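Notebook, Barkeo rig, January, started 9:40

Wood objects again. Target for the set is 103 good episodes, wrist view plus side view. Tramereck recorder restarted twice before it would hold a session name. Third try ok. Naming is now barkeo_wood_03, don't reuse 02, it has half a session in it with the wrong calibration.

Gripper speed down to 7 on the slider, was too jumpy for the approach. Wrist exposure still on auto. Strong light coming in on the right hand side and it blows out the top of the wood, while the grain in the shaded part stays readable. Left it alone for now, want some of that in the data. Fingers up against the underside of the rim, big curved piece, wrist view is nearly all wood at that point. 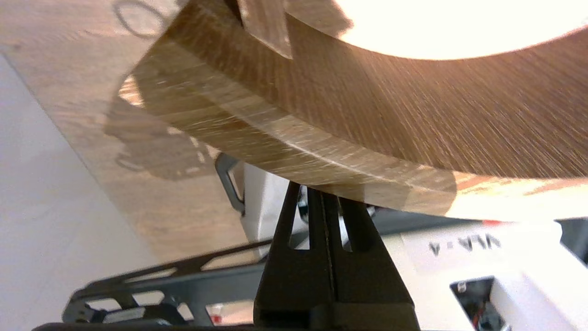
Godelieve thinks we should lock the exposure before recording anything more, or the policy will learn the brightness jump as a cue for contact. She'd rather throw out this morning's batch than mix the two.

Fair. Not throwing it out though, tagging it auto_exp and keeping it in its own folder. Locked exposure from the next episode on, value in the config file. Nermin has the old Pillis script for checking mean brightness per episode, ask for it.

Todo
- re-zero wrist before each block of episodes
- label failed grasps as failed, dont delete them!!
- disk: up to 800 MB per episode at this rate, need to move the older stuff to the Czerwiński drive tonigth
- side view timestamps drift, check after lunch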